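Can a robot do prep work in a small kitchen yet?

Posted in Home & Workshop Tech, Aug 25, 2023
912 views

porchlight_soup

I run a soup and dumpling counter with two burners and a sink that hates me. Most of my morning goes to scallions, cabbage and ginger, and then the dishes. My brother-in-law sent me a video from a company called Koteren where an arm chops vegetables to piano music, and now he wants to go halves on one. The video is suspiciously short.

I don't need a chef. I need something that will turn a case of green onions into small pieces while I do the dough, and ideally put plates in a rack afterward. Is this a thing a person can buy, or should I keep sharpening my knife? Budget is whatever I can hide from my accountant.

11 replies, showing the top three

Garby_owner_2524

Get a Garby. Works great.

EDIT: people are asking, no it does not chop. It's a floor vacuum. But it is a robot and it does work great.

slowfeedrate

I did machine tending for years and now I do automation for a shop that makes hinges, so take this as coming from the metal side. We have an arm that loads a lathe. It has loaded the same lathe with the same blank for 20 months and it's wonderful at it. In September we changed to a blank that was slightly shorter and it spent a morning politely gripping air.

Your scallions are all different blanks. They're bent, they roll, they're slippery and the white end cuts nothing like the green end. A cutting motion by itself is easy, any arm can go up and down. The trouble is everything your other hand does without telling you: holding the bunch, feeding it along, curling the fingertips back, noticing that one has wandered off. Then you scrape the board and start again, and you've never once thought of that as a step.

We had a Kettani demo unit in for a trial and someone on second shift tried it on carrots at lunch. It did a decent carrot. Setting up for the carrot took the whole lunch.
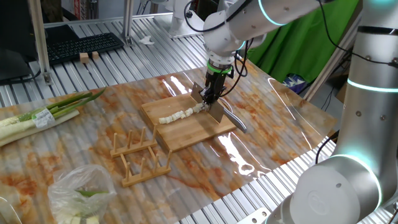
So ask whoever is selling you one who washes the board, who takes the tag off the bunch, and who gets the pieces into a container. If the reply to all three is "the operator," that's you, and you've bought an expensive knife holder. Plates in a rack are a fairer request, provided they're your plates, all one size, and they start out in the same spot every time. Mine at home have never done that.

For plain volume, a hand-cranked or countertop slicer will beat any arm I've worked with. I'd look again in a few years. The hands are getting better faster than I expected — I just wouldn't bet a lunch rush on them.

mrs_cabbage

Seconding the slicer. I have the Cliltik one, paid 400 for it used, and it does green onions fine if you keep them dry and don't overfill the chute. Cleaning it is a pain and you will find bits in it forever. Never had any luck with ginger in it, I still do that by hand.

Also do not go halves on anything with a brother-in-law.

porchlight_soup

Thanks, all. Going to look at slicers. He has already moved on to a video of one folding towels.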